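From: Iolanda Siqueira
To: bimanual-sorting list
Date: Apr 28, 2021
Subject: Re: Flirnier pretraining result

Precious Enriquez wrote:

> Quick summary for those who missed the call. We pretrained on the 2,000 Brasotlow episodes and fine-tuned on 102 of our own from the tray-to-bins task. Over 20 evaluation trials the fine-tuned policy beat the one trained from scratch by a wide margin. I think this is enough to say that the pretraining transfers to two-arm sorting, and I'd like to put that in the abstract.
>
> Draft is in the usual folder. Comments by Friday please.

Precious,

I read the draft twice and I'm not there yet. The gap between the two policies is real, I don't dispute the table. What I dispute is the word "transfers."

First, the from-scratch policy got the same number of gradient steps as the fine-tuning stage alone. So one model has seen far more training than the other, and we're crediting the difference to the content of the Brasotlow episodes. Maybe. Or maybe any long warm-up would do it. Pretrain on something unrelated, same step count, and show me that one loses too.

Second, 20 trials with 3 seeds. Is that 20 per seed or 20 total? Section 4 reads one way and the caption of the results table reads the other. If it's the total I don't want a percentage anywhere in the paper.

Third, scoring. A trial counts as a success if every item ends up in its assigned bin. Fine. But the draft also says the operator could "reset the harness if badly tangled," and I can't find how often that happened or for which policy. The boards I'm not worried about. Wire harnesses are where these things fall apart, and if someone straightened them by hand in even a few trials then we measured the operator. Ashworth had the same problem with his cable set last August and had to rerun all of it.

Also, were the starting layouts matched between policies? Where the harness lies in the tray, and which way its loose ends point, must change the grasp a lot. I'd want the same layouts replayed for both, blind if possible. I know that's slow.

I'm less bothered by the Trellura comparison than the others on the call were. It's a weak baseline but you say so – leave it in.

What I could sign today is "improves success on our task under a fixed fine-tuning budget." Dull, but I can defend it in review. If the unrelated-pretraining run comes back clearly worse I'll happily argue for the stronger wording myself.

Can you send the raw trial logs, including the aborted ones?

Iolanda

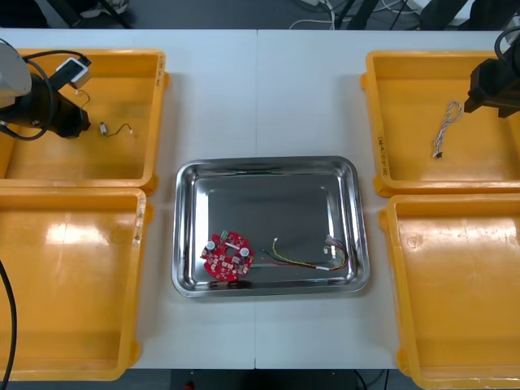
PS – the appendix still gives the old gripper force limit. Please fix that whatever we decide on the rest.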